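Ticket 116 - Whiteboard in shared room leaves grey smears, eraser not clearing
Opened by: Montserrat Soler
Assigned to: Dale Beaudoin
Site: Cultley, ground floor shared room
Priority: low

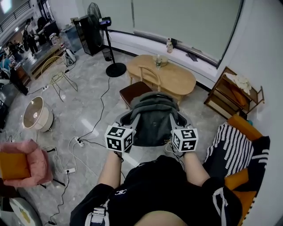
The board has been getting worse since August. Anything left on it overnight comes off as a grey smear, and the more you rub the further it spreads. Green and red are worse than black. I have tried the eraser, a dry paper towel and the spray from the kitchen cupboard. The spray made it look clean while wet and then the smears came back.

It is the big pale green board on the long wall, behind the oval table. Please don't swap it for the one upstairs, which is too small for the rota.

Montserrat

---

Dale Beaudoin - reply 1

Thanks. A few questions before I order anything.

Which spray was it? If it was the furniture polish, that leaves a film and the ink sits on top of it.
Is the smearing all over or only in the middle?
Does fresh ink wipe off straight away, say after 10 seconds?

---

Montserrat Soler - reply 2

It was the polish, yes. Iñaki says he used it as well, more than once.
Mostly the middle and the right half. The far left is fine but hardly anyone writes there.
Fresh ink wipes off on the left. On the right it leaves a line.

---

Dale Beaudoin - reply 3

Polish film then, plus a dirty eraser putting old ink back on. Please do the following in order and tell me where it stops working.

1. Move the wooden chair and pull the table out so you can reach the whole width. Take the water bottle off the table first.
2. Clear the marker tray.
3. Wash the board with warm water and a drop of washing-up liquid, top to bottom. Rinse with a second cloth and plain water.
4. Dry it fully.
5. Go over the stubborn lines with the Lorente board cleaner, a small amount on a cloth. There should be 2 bottles in stores.
6. Wash the eraser pad in soapy water and leave it until it is bone dry.
7. Write a test line left, middle and right, and wipe each after a minute.

Mind the leads on the floor when you carry the water across. Use a half-full bucket.

---

Iñaki Llorente - reply 4

Did this on 8 December 2024 as Montserrat was away. Results:

Steps 1 to 4 fine. The rinse water came out dark grey, so I changed it and rinsed again.
Step 5 - only one bottle in stores and it was nearly empty. Enough for the right half.
Step 6 - pad washed, still damp when I left.
Step 7 - left and middle wipe clean. Right side leaves a very faint mark at shoulder height, only where the old rota was.

Table is back where it was.

---

Dale Beaudoin - reply 5

Good. The faint patch is probably wear in the surface. Try writing over the old marks with a fresh black marker and wiping at once, then wash that area again. I have ordered more cleaner and a spare eraser. Please keep the polish for the furniture.

---

Montserrat Soler - reply 6

Tried the marker trick - most of the patch has gone. You can see a bit of it from the side. The pad is dry and works properly again. I have put a note about the polish inside the cupboard door.

Happy to close, but can the new cleaner be kept in the room and not in stores?

---

Dale Beaudoin - reply 7

Yes, it will be dropped off when it arrives.

Status: closed
Cause: furniture polish residue and dirty eraser
Parts ordered: board cleaner, eraser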